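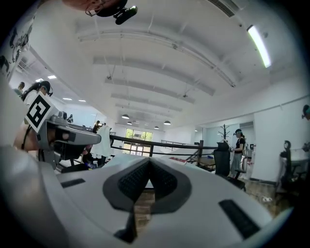
Hand-held grippers and headsets in use, one device carrying a square marker.

Is the Brisar hand-held gripper kit suitable for a shared office?
Posted by facilities_desk

Our organization is considering the Brisar kit on a 90-day rental from Asfaw. The quotation covers 4 grippers with matching headsets. We would appreciate advice on the space required and on whether the black finger pads are included in the service plan.

Stuvodby_Ops
We rented the same kit in June. The pads are treated as wear parts and are not covered - we paid 237 dollars for a replacement set. Please request the parts list before signing. Charging took up to 20 minutes longer than the manual states. As to space, an open room with the chairs moved to the walls was adequate for us.

mk_lab
We use Ilivus, so I cannot speak to the pads. Get the long cables.

training.office
Asfaw will amend the plan to include pads if this is requested in writing at the time of the order. The printed markers should be kept flat and clean. Our first set was stored in a drawer and had to be reprinted. The headset straps are sold separately.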